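Zesholm Workshop evenings, handout 4: small arm, calibration and first picks
Notes by Oriana Escobar. Bring these Wednesday, I won't print more

Where we are. Arm built, servos numbered, base fixed down. Zero every joint BEFORE you plug the gripper in. Folded pose is the park pose, go back to it between runs.

Wiring: leave slack at each joint. A loop that looks messy is fine, a tight one pulls its plug out at full reach.

Marker goes on the side of the cube, not the top, camera looks down at a slant. Keep the marker flat, no creases, leave the white margin on.

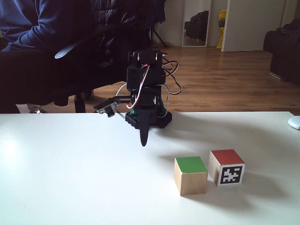 Shagufta Sethi: would still put a second marker on the top, ours on the Gravier build lost the side one every time the wrist turned past halfway. Costs you a bit of paper.

Fair. Try both, write down which.

Step size. Base servo read 2,993 at park on my build, should be 3,000. Leave it, put the differnce in the offsets file. Don't force the horn round a tooth. 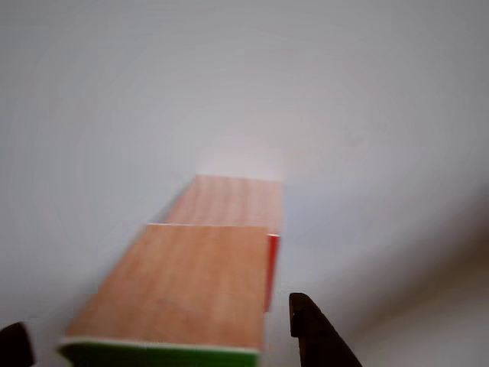
Closing the gripper. Go slow for the last bit, quarter speed, then stop on current and not on position. Line up the wrist first. Check from the wrist view that there's a finger on each side of the near block before you close, and look at the gaps, the left finger is further off than the right so shift across a touch. Blurry edges = take another still before trusting teh numbers.

Homework: 11 picks, log each one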